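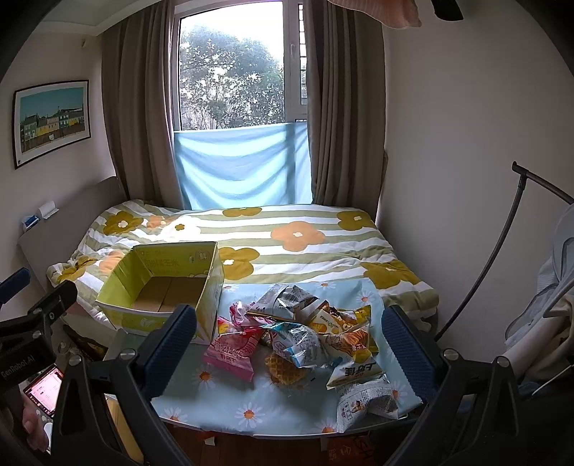
The false holds are a labeling problem and will go away with more data, one reader of our first draft told us, adding that we were "making a fault report out of a bookkeeping error." We took the remark seriously enough to go back through the logs. We don't think it holds up.

Home > Papers > Manda project > 4. Faults in the grasp signal

Search this site Enter keywords Go

4.2 False holds on soft packets

A false hold is a trial in which the controller reports a grasp and starts the lift with no packet secured. On the Nodon arm at Lurkinley we ran 80 trials with soft packets, using the policy trained on the hand-held demonstrations (Figure 1), and logged 19 false holds. In 10 of these the arm finished the whole motion, opened over the bin and marked the pick as done. If we had scored the run from the controller's own record, as is often done, those 10 would have been counted as successes.

Figure 1. Hand-held gripper at a table of packaged snacks. The ribbed pads are on the inner faces of the fingers.

The Marchetti detector calls a grasp when the fingers stop closing before their end point. With a stiff box this is a fair test. A packet with air in it can stop the fingers for a moment and then slide out as the film gives way, and by then the flag has been set and is not checked again. Two wrappers lying on top of each other can do the same thing: the pads close on the upper one, the lower one drags, and the force reading looks healthy until the wrist turns.

Relabeling does not touch this. We corrected every demonstration label we could find fault with, trained again, and saw the same kind of failure in the same places. The policy had learned when to close. The flag that followed was wrong for reasons of its own, and it comes from a part of the system that learns nothing.

We are also not convinced by the fix shipped in March, which holds the flag back for 2 seconds. It caught the quick slips. It did nothing for packets that let go during the lift, and it made the arm slow enough that operators at the bench began to reach in early, with the fingers still under power. We stopped using it after one such reach. There was no injury, but the stop was made by hand, and we would not want to depend on that again.

Whether a second check at the top of the lift is enough remains open. Our tests of it so far used full packets only.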